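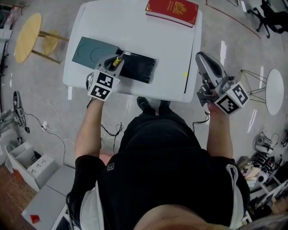 Clearing a Work Table: Which Tips Are Worth Your Time

Filed under: Workshop > Small Spaces

Every organizing site has a list of tricks for keeping a work table clear. I have tried a good many of them on a plain white table, and I'd say half were written by people who don't use one. My verdicts follow.

"A white top shows the mess, so you'll clean it more." It shows the mess, I'll give it that. I have yet to clean anything sooner on account of it. What a white top does do well is let you find a dropped screw. For sticky spots, try warm water and dish soap first and leave a damp rag on the spot for 5 minutes. I bought a bottle of Kernier surface cleaner for this and couldn't tell the difference.

"Lay down a mat." Fine, if it stays flat. Thin sheets creep under whatever you set beside them and then you're working on a slope. Get one heavy enough to stay put, or skip it. The Carré mat everybody recommends curled at two corners by November.

"Keep a book handy as a weight." I was ready to laugh at this, but a hardcover is a decent weight for glued paper. Put wax paper under it. Don't use one you like, and certainly not one with gold on the cover, as solvents will take that off.

"Buy screwdrivers with bright handles." One of the few I'd repeat to a friend. A yellow handle shows up on a table, on a concrete floor and at the bottom of a bag. Never set one down on anything glossy, though. Put a folded dish towel under a tablet or a shiny panel before a tool goes near it.

"Hang a magnetic strip for 20 tools." Who has 20 tools they use every week? The Presteo strip I tried held the small ones and dropped the pliers. A mug works.

"Use a side table for overflow." Careful. A small round one is good for a drink, which you want off the work table anyway. Give it a week and it will be a second mess, at a less convenient height.

"Sit on a stool, it keeps you alert." It keeps you sore. I last 34 minutes on a wooden one, footrest or no footrest. For long jobs I stand.

"Sort everything into labeled bins." The Fusel set costs around 80 dollars. Shoe boxes are free.

Comments (3)

benchmouse: Disagree on the stool. Get the height right and it's fine for an hour.

Tilly_R: Does the soap trick work on old tape residue? Mine just smeared.

oakandglue: Cooking oil for tape, then soap. And yes to the mug.

Contact | Privacy | Copyright 2022 | Back to top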